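Panix laundry subset: known faults and exclusions

Status: partial release. Read before training on any door-opening episode.

Contents

The subset holds 175 teleoperated episodes of a two-handed robot working at a front-loading machine with a basket of clothes. Each episode has a head stream, wrist streams, joint states and commanded grip force. Recording was done at Simside in December.

Fault 1: grip force not released at door contact

In 19 episodes the right hand kept closing after it touched the door ring. The operator's open command was logged, but the hand controller (Groron firmware, build 9) held the last force value until its watchdog expired. The arm went on pulling during that time. In the worst case the door hinge was bent and the run was ended with the emergency stop.

These episodes carry the flag grip_hold=1. Do not use them as positive examples. The joint states are valid. The commanded force column is not.

Fault 2: wrist stream lag

Wrist timestamps drift behind the head stream in long episodes. The drift was some 43 ms at the worst point measured. A correction table is in sync/, and it does not cover flagged episodes.

Views of the task: door and basket
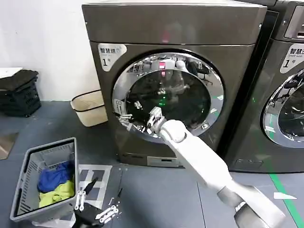
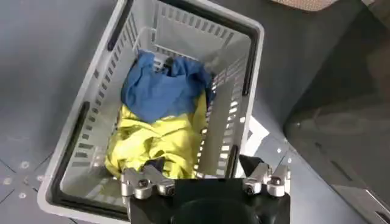 Comments

Grewal: The watchdog explanation covers the hold but not the pull. We had the same build on one arm and the pull stopped once we capped wrist torque, with the firmware unchanged. Could you publish the torque traces for the flagged episodes? The grip_hold flag alone doesn't separate a stuck hand from an arm that was never told to stop.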